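The Nindarholm Sock

I should say straight off that I never meant to steal from a laundry. I'd only gone in for my duvet cover.

Drirlow has one launderette, next to what used to be the fish shop, and it's called Gallagher even though it changed hands years ago and the woman who runs it now has never met a Gallagher in her life. She told me so while hunting for my ticket. Number 63. I'd had it in my coat pocket so long that it had gone soft as a tissue, and she had to hold it up to the window to read it.

"Wednesday," she said. "You were meant to come on Wednesday."

I said I knew, and I was sorry, and I'd had a cold (I hadn't, I'd forgotten). She made a noise and went through to the back, and came out with a great big paper parcel done up with string, and I paid her and off I went up the hill feeling very pleased with myself. Clean bedding! Is there anything nicer? I had visions of an early night, a hot water bottle, the window open a crack.

I didn't undo it until after tea. Duvet cover, yes. Two pillowcases, yes. The tea towels I'd forgotten I'd sent, folded better than I've ever folded anything. And then, right down in the bottom of the parcel, one green thing that was no business of mine at all.

I thought it was a sock. Then I thought it was a mitten, and tried it on, and it sort of was, except that there was nowhere for the thumb to go where my thumb wanted to be. So I tried it on my foot and it sort of was a sock, too. It was the softest thing I've ever touched. Pale green, like the inside of a cucumber, and fuzzy all over. I sat on the stairs with it on my foot for quite a while.

Now, a sensible person would have taken it back the next morning. I did mean to! I put it by the door with my keys. But it rained, and then it was the weekend, and by Monday I'd got used to it. I'd taken to having it on the arm of the chair while I did the crossword, and I'd give it a little pat at the hard clues. I live on my own, you understand. You get fond of things.

Then the notices went up.

The first was in the post office window, on a bit of card. LOST, it said, ONE GREEN, and then whoever wrote it had clearly had the same trouble as me, for they'd put SOCK and crossed it out and put MITTEN and crossed that out as well. Underneath it said Of Great Value To Its Owner, and Nindarholm, which is the big house out past the reservoir. The second notice was on the bus shelter and the third was on my own gate.

I took that one down and read it at the kitchen table with my heart going like the clappers. They'd added a reward. A hundred and forty-nine pounds! Who offers a hundred and forty-nine? I decided it must be everything they had in the tin, and then I felt so bad I couldn't finish my toast.

So I washed it. I know, it had come from the laundry in the first place, but it had been on my foot and there was a bit of marmalade on the toe end (or finger end). I did it by hand in the sink with the good flakes, squeezed it in a towel, and stood it over the airing cupboard pipe all night. I hardly slept. At seven in the morning I put it in my shopping bag and caught the 9 bus, which goes out to the reservoir if you ask the driver nicely.

I'd pictured Nindarholm with a butler. It was a girl of twelve or so in a dressing gown, and she didn't even say hello, she just looked at the bag and then shouted over her shoulder, "It's come back!"

They took me down a long grey-carpeted corridor to the room where they do the sorting. I hadn't known there was such a thing as a sorting room. Everything in that house that goes missing turns up there sooner or later, the girl told me, and gets laid out on the table, and if it's the right one it goes in the white basket and if it isn't it goes back where it was found. She said all this as if every family did it. I asked how they could tell which was the right one and she gave me a look of real pity.

I laid it on the pale wood myself and smoothed it flat. Then I stepped back, with my hands behind me so I wouldn't be tempted to give it one last pat.
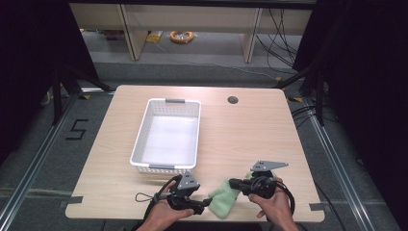
The Other One

The basket was for pairs, you see. That was what I hadn't understood. You can't put a single thing in with the pairs, and for as long as the girl could remember there had been only mine, and nobody had ever found its fellow.

"We thought the laundry might have it," she said. "That's why we sent this one down there. To look."

I said, to look? And she said yes, and had it seen anything, while it was at mine?

Well, what do you say to that? I said it had mostly seen the crossword. She wrote this down in an exercise book with Zornorura on the cover in purple felt tip. I asked if that was her name and she said no, it was the book's.

I wouldn't take the money. I did take a cup of tea and a slice of very heavy cake, and just before I left, the girl asked whether I'd mind having it back for a bit, until June, say, as it seemed to like me and I was nearer the shops.

It's on the arm of the chair now. I've started leaving the airing cupboard door open at night, in case.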